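Quick update on the Dilholm kitchen work before we talk about next quarter's equipment money. Short version: we're on budget, and I'd like to change one line of it.

## Where we are

The 2 hand-held grippers from Trarkach are in daily use, and we've gotten through 85 sessions with them. Most of April went to chopsticks, sorting them on the dotted tablecloth and putting them back in the basket. I picked chopsticks on purpose – they're thin, they roll, and if a finger pad is going to let us down, that's where I want to find out. So far I'm happy with the blue textured pads. I'd buy that style again.

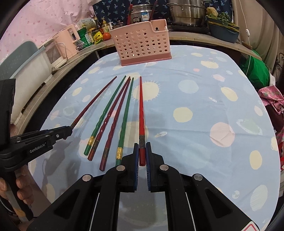

## What I'd like to buy

- **Spare finger pads, 5 sets.** We have no spares right now, and a lost pad would stop a session cold.
- **One more gripper.** Most of our table work takes a pair, so a single one in reserve covers us if either goes in for service.
- **Storage.** The cheap option is fine.

All of that fits inside the $3,000 we set aside for the Aksoy wrist mount. I'd push the mount back to the next budget round. It's a nice piece of gear (I really do want it!), but nothing on the current task list needs it.

## Still open

Pruteo hasn't sent a firm quote on the service plan, so I've left that line blank for now. I've asked twice and will try again this week. If you're okay with moving the mount money, a one-line reply is plenty and I'll get the pad order in.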